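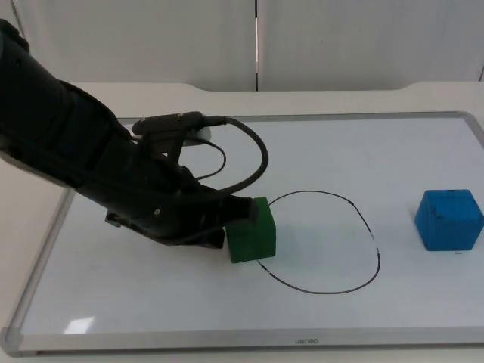

Fig. 1. A green cube, a blue cube and a loop drawn on the whiteboard.

Cricket Records and Scoring
Unit: Reading a career record

Notes by Femi Bassey. Bring the scoring sheets from the last unit.

Batting average

The batting average is runs divided by dismissals. It is not runs divided by innings, though plenty of club websites work it out that way. An innings in which the batter finishes not out adds to the runs and to the number of innings, but leaves the number of dismissals as it was.

We will use one record all the way through. Aarne Rissanen opened for Skitura in the Jaster League and finished with 1,477 runs in 40 innings, three of them not out. That gives 37 dismissals.

1,477 divided by 37 = 39.92

If you divide by innings you get 36.93, a difference of almost exactly three runs. In the league's printed tables that would move him down several places.

A batter who has never been dismissed has no average. Leave a dash in the column. Do not write nought, and do not write the run total.

Retired hurt and retired out

A batter who retires through injury or illness and doesn't come back is recorded as "retired — not out". A batter who retires for any other reason and doesn't come back is "retired — out", and this counts as a dismissal when you work out the average. The bowler gets no credit for it. Old scorebooks often just say "retired", so look for a note in the margin, and if there is none, say in your own record that the entry is unclear.
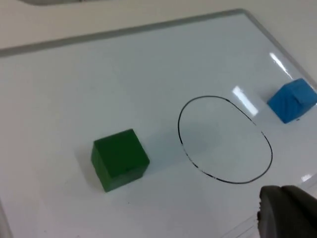 Matches, innings and did not bat

A player who is named in the side and never goes in to bat is credited with a match but no innings. The same is true if the toss is made and rain then stops all play. If the match is abandoned before the toss, most leagues don't count it at all. Check the rules for the season you are working on, as the Jaster League changed its own practice at least once.

Rissanen's record shows why this matters. Drimico's yearbook gives him one match more than Skitura's does. The extra match is a Saturday fixture in April, and the two clubs disagree over whether the toss was made. His runs and average are the same in both books.

Bowling figures

Bowling average is runs conceded divided by wickets taken. A lower figure is better. Economy rate is runs conceded divided by overs bowled. Take care with part overs: 12.3 means twelve overs and three balls, so with six-ball overs you divide by 12.5.

Wides and no-balls are charged to the bowler. Byes and leg byes are not. In older books wides were often kept apart from the bowler's figures, so the bowling column may not agree with the total until they are added back. Skitura's oldest surviving book covers some 400 overs kept in this way.

Run outs don't count as a wicket to the bowler. Stumpings do.

For next time

Work out the averages for the Skitura side on the sheet, keeping two decimal places. Mark any entry where you had to make a choice and write down what you chose. We will go through the retired batters first.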